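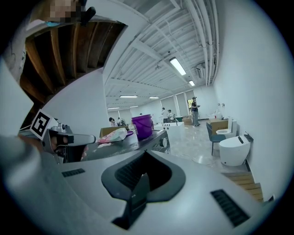 Skerideo Slatted Duckboard
Sold by Clakness Bath & Fixture
Price: $92
Availability: in store, warehouse pickup
Listing updated 7/5/22

A duckboard is a set of wooden slats you stand on when you get out of the tub. That is the whole product, and we'd ask you to keep it in mind while reading what the maker says about it. The Skerideo literature talks about "spa balance" and "a calmer start to the day." We stock the board for a duller reason. It keeps your feet off a slick floor, and it lets water drain through the gaps.

We put one on the floor in the fixture hall, next to the dark green mat and close to the egg-shaped smart toilet, so you can try it under your own weight before paying. Please do. Wear shoes you can slip off. A board that feels fine in the hand can feel like a rack of rulers under a bare heel, and some people never get used to it.

What the maker claims, and what we think

"Never needs care." We don't believe this of any wooden item kept beside a bathtub. Stand it on edge to dry overnight and wipe the underside now and then. If you want something you can ignore, buy the Brarholm rubber mat and spend less.

"Fits every bathroom." It comes in one size. Measure your floor first, and measure the swing of your door while you are down there. Most of the boards that come back to us were bought by somebody who skipped the door.

"Non-slip." The slats give you some grip. The feet underneath are another matter. On dry tile they hold well enough, but on glossy flooring with soap on it we have seen the board creep. We sell a pack of stick-on pads for this, and frankly we think they should be in the box.

"Treated for life." The maker's paper warranty runs 2 years. Draw your own conclusions.

In the box
The board, fully assembled
Care leaflet (the short one; the long one is on request)
2 spare feet

Goes with
The freestanding tub in the same hall is the kind of fitting this board suits, where there's open floor along the side and nothing fixed to step onto. It is less use with a shower tray, and no use at all if you already have a good bath mat you like.

The Carrilho board is the one customers usually compare it with. It costs more and has a rounder edge. Tianyou Kang on our floor staff prefers the Carrilho and will tell you so. The rest of us can't see where the extra money goes.

Seeing it in person
The hall is a working floor, with cartons on it and fixtures set out next to each other. Toilets, tub and duckboard are all close together, so one short walk covers them.

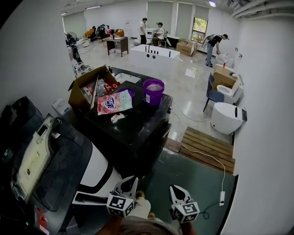
Can I leave the board on a heated bathroom floor?
We'd advise against it. Steady heat from below dries the slats unevenly and they may cup, and the maker's warranty leaves out heat damage. Lift the board off and lean it on a wall when the floor heating is running.

Returns
30 days, with the receipt. The board has to come back dry and without the pads stuck on. A mark from ordinary standing is fine. We won't take back a board that has been cut down to fit, however neatly.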